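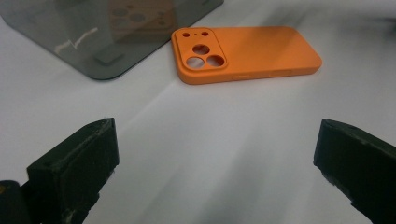
Orange phone case on the white work surface, with both gripper fingers open in front of it. Wrist view, Grulari task set.

Grulari: Frequently Asked Questions

What does the project study?
Grulari is a method for learning to pick up thin, flat objects from hand-held gripper demonstrations. The policy takes wrist camera images and gripper width as input and outputs a short sequence of relative poses and widths. It does not use a depth sensor or an object model.

How many demonstrations were used?
The full set has 3000 demonstrations. Of these, 600 use phone cases and the remainder use other flat household items. All reported phone case results come from a policy trained on the full set and then fine-tuned on the 600.

Why phone cases?
A case lying with its back up gives the fingers very little height to work with. The raised lip and the side wall are the only usable contact areas, and a closing path a few millimeters too high slides over the edge. Errors in height estimation show up directly as failed grasps.

What is the main result?
We ran 796 evaluation trials on cases that were not in the training data. The Grulari policy lifted the case in 83 percent of trials. The Lanon baseline, trained on the same data with absolute poses, reached 61 percent. A trial counts as a success if the case stays in the grip for 2 seconds after lifting.

Do tinted or transparent objects nearby affect the policy?
Yes. With a translucent object next to the case, success fell to 76 percent. Most of the added failures were late closings. We have not separated the effect of reflections from the effect of clutter in general.

Does the color of the case matter?
Bright cases on a white surface were the easiest condition. White cases on the same surface were the hardest, at 68 percent. Color jitter during training reduced the gap but did not close it.

Can I use a different gripper?
The released weights assume two parallel fingers with angled tips. Changing the finger length requires a new calibration file. Changing the tip shape requires retraining, and we have no results for suction.

What is the difference between Grulari and Darkus?
Darkus is the data format and replay tool. It can be used without the Grulari training code. Version 2 of the format is required for the current release.

Who maintains the code?
Najwa Abu Hammour maintains the training code. Clifford McKinnon maintains Darkus and handles data requests. Please include the commit hash and the calibration file when reporting a problem.

When will the remaining data be released?
The phone case subset is available now. The rest is planned for November.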